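Sterkura opens trial of coarse-ground pepper grades for catering buyers

Dinorness site to supply test lots from March

Sterkura, the dry spice processor, has begun a buyer trial of three new black pepper grades milled at its Dinorness site. The grades are intended for canteens, hospital kitchens and contract caterers that fill their own table shakers from bulk packs. Test lots will be sent out from March, in sealed bags of 600 g and in cartons of 40 bags.

The trial follows repeated requests from catering customers for a pepper that flows evenly without being milled to dust. Fine pepper loses aroma quickly once the bag is open and tends to cake in humid kitchens. Coarse pepper keeps better but can block the holes of a shaker. The new grades sit between the two and are sieved twice to remove both the finest and the largest particles.

Grade A has a nominal particle size of 300 microns and is meant for soups, sauces and general table use. Grades B and C are coarser. Grade C is offered mainly for kitchens that season meat before cooking and is not recommended for shakers with small holes.

All three are made from whole dried berries, steam treated before milling and cooled before they enter the mill. No anti-caking agent is added. Moisture is measured at intake, after steam treatment and again at packing, and any lot outside the agreed limit is held back. Each bag carries a lot number which can be traced to the intake record.
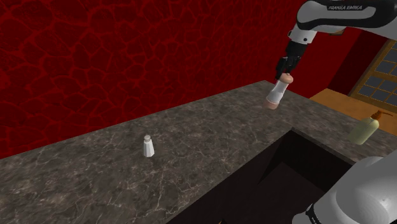 Lertchai Ruangrit said the particle size mattered less to him than how steady it was from one bag to the next, as kitchen staff adjust their hand to a given pepper and then over-season when the grind changes. He added that he would want to see results from bags left open on a shelf for a full month before placing a standing order.

Sterkura has included an open-bag test in the trial for this purpose. Bags will be opened, folded shut and kept at room temperature, with samples drawn each week for aroma, moisture and flow. Flow is measured by the time a fixed weight takes to pass through a funnel – the same method the company uses for its ground white pepper and its mustard powder.

Chuensuk, which supplies the dried berries, has set aside a single harvest for the trial so that differences between the grades can be put down to milling alone. Storage and onward delivery will be handled by Tirkmont from its existing dry goods depot.

A total of 174 kitchens have been accepted. Each will receive all three grades with a one-page record sheet covering ease of filling, blockage, caking and taste. Sheets are to be returned by the end of May. Kitchens may keep any pepper left over, but it must not be resold.

Prices for the three grades have not been set. Sterkura expects to publish them in July, together with a short summary of the results. The current fine and cracked grades remain on sale, and existing contracts are not affected.

Buyers who wish to be placed on the reserve list should write to the Dinorness sales office, stating the type of kitchen and monthly pepper use. Product data sheets, including allergen and storage details, are available from the same office on request.

ENDS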